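Annual Seating and Small Furniture Check, Birkum Community Hall
Sheet 10 of the house set. Filled in on a Sunday, comments typed up the same evening.

I do this one every October before the supper season starts, and it always takes longer than I plan for. Ratings are the usual: OK, WATCH, FIX, OUT. If I wrote OK and then rambled on anyway, it's still OK.

1. Stacking chairs, main room
Rating: WATCH
All 57 pulled off the stacks and sat on. Yes, by me, every single one! Most are fine. A few by the kitchen hatch have that little sideways give when you lean back, so they got tape on the backrest and went to the far wall. Please don't put them back in circulation just because we're short on bingo night.

2. Stack height
Rating: FIX
Somebody has been going way over the line painted on the wall. I took the tall stack down to the line and moved the extras under the stage.

3. Plastic seating
Rating: OK
Flip it over, look at the underside, press on the ribs with your thumb, and look hard at the spots where the legs go in. White marks in colored plastic usually mean it's been stressed. On white plastic you can't see that at all, so run a fingernail over it and feel for a line.
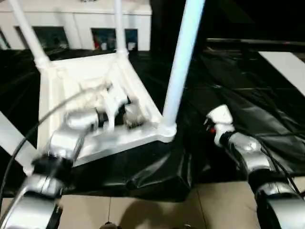
I also check for chalky spots, mostly on anything that lives on the patio over the summer. If your hand comes away powdery, the sun has been at it and I'd want that piece gone within the year. Two patio pieces were borderline. I kept them, but they're for coats and bags now, not people.

4. Leg joints and collars
Rating: OK, with one grumble
Hand tight, then stop. I found a collar last year that had been cranked down so hard the thread was chewed, and there's no saving it after that. If a leg won't go in straight, back it all the way out and start over.

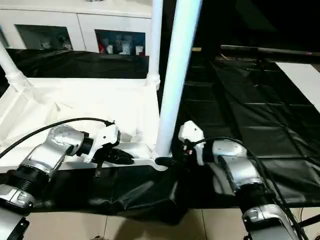

Item 4. Ribbed pole joints, white cloth alongside.

5. Rubber feet
Rating: FIX
Missing feet on the folding tables again. I ordered a bag from Rulgate (part 1591, write that down somewhere, I never can find it) and they should be in the supply closet by the time you read this. Check the floor under the tables while you're there – the bare ends leave nasty little half-moon scratches.

6. Stools and step stools
Rating: OK
Stools get the same upside-down look as the chairs. Put a cloth on the table first so the seat doesn't get scuffed. The metal step stool in the kitchen passed, squeak and all. I gave the hinge a drop of oil and it still squeaks.

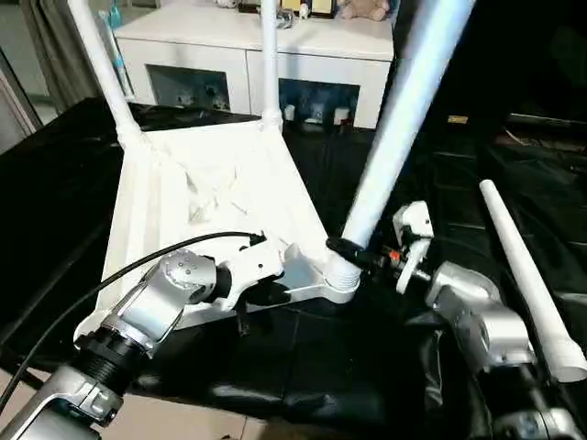

Item 6. Stool, seat down on black cloth, underside and legs.

7. Folding tables
Rating: WATCH
Locks all click. The long Eltirura table has a sticky one on the window side and you have to push it with your palm until you hear it. I've put a note on it. The Rocha tables are heavy as ever and perfectly sound.

8. Aisles and exits
Rating: OK
Side door opens fully with the chairs set out for supper. The coat rack was creeping toward it, so I shoved it back.

Still open: item 2 needs the wall line repainted, item 5 needs feet put on. Next check of the taped chairs is before the December supper.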